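The Night Guard Diaries

By Chepkoech Athumani 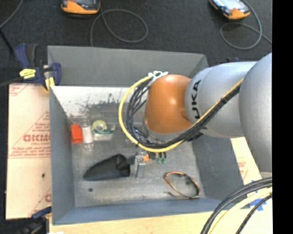 A KUKA arm reaches into a gray metal bin.

I have been grinding my teeth since the second grade. My mother used to say she could hear me through the wall, and I always assumed she was exaggerating, until my college roommate moved her bed to the far side of our room and bought earplugs. So when a new dentist leaned back on her stool last September and asked, very gently, whether I'd been under any stress lately, I laughed so hard I nearly swallowed the little mirror.

The dentist was Qianru Dai, and she has a two-chair practice over a bakery in Unura (yes, you smell cinnamon the whole time you are being told about plaque). She showed me a molar on her screen. There was a crack in it, thin as a hair, running right down the middle. She wasn't alarmed. I was alarmed enough for both of us.

"You have strong jaws," she told me. "Your teeth are losing the argument."

She wanted to make me a night guard. I said I already owned one, a boil-and-bite thing from the drugstore that I'd chewed through like a dog toy, and she asked me to bring it in. I did, in a sandwich bag. She held it up to the light and called her hygienist over to look, and the two of them stood there admiring the holes. I felt weirdly proud!

If you've never been fitted for a real one, it's a lot less awful than it used to be. I remember the trays of pink goo from when I had braces, and the gagging, and the hygienist telling me to wiggle my toes. This time it was a wand. Xuelian Yin, the hygienist, slid it along my gums for a few minutes while we talked about her sister's wedding (well, she talked, and I made vowel sounds) and my whole mouth showed up on the monitor in a shade of tan I wouldn't have chosen. You could see every flat spot. My canines, which are supposed to have points, looked like they'd been sanded.

Then came the bill. A custom guard at this office is $835, and my plan's customer service line, after 23 minutes of piano music, informed me that it covered guards "in certain circumstances." Mine weren't those circumstances. I called back the next morning and got Shaohua Kang, who deserves a raise. He asked if my dentist had written down the crack. She had. He asked if she'd sent pictures. She hadn't, so I called the office, Xuelian sent them over that afternoon, and two weeks later I had a letter saying they'd pay half. Ask twice, is my advice. Ask for the reason in writing, too, and keep the letter in a place you'll remember, unlike me.

The guard itself is a clear, hard little horseshoe that snaps over my top teeth. The first night I drooled like a baby and took it out at 3 a.m. without waking up. I found it inside my pillowcase. The second night I lay there running my tongue over it and thinking about how I was definitely never going to sleep again. By the second week I'd stopped noticing, mostly, although I do have a lisp from the moment it goes in, and my husband, Yichen Mao, likes to save up questions with a lot of S's in them for bedtime.

What surprised me was the mornings. I'd had a dull headache at my temples every day for so long that I thought that was simply what being awake felt like. It hasn't gone away completely, and Dr. Dai was careful to say a guard doesn't stop the grinding. It just gives the teeth something else to fight with. But I go days now without reaching for the ibuprofen, and I can eat a bagel again without my jaw clicking.

She gave me homework as well. Lips together, teeth apart, all day long. Try it right now! I was clenching while I read my email and while I parallel parked. I put a green sticker on my steering wheel and another on my laptop, and every time I see one I let my jaw drop. I've cut out coffee after lunch too, which I resent.

As for care, I rinse it in cool water every morning, brush it with a soft brush and plain dish soap, and let it dry before it goes in the case. I learned about hot water the hard way with the drugstore one, which curled up like a potato chip. Keep the case away from your dog. My neighbor's beagle has eaten two.

I go back in the spring so they can check the crack. Dr. Dai says I may need a crown on that molar one day, and I've started putting a little aside for it in a jar marked TOOTH. Yichen keeps borrowing from it for parking.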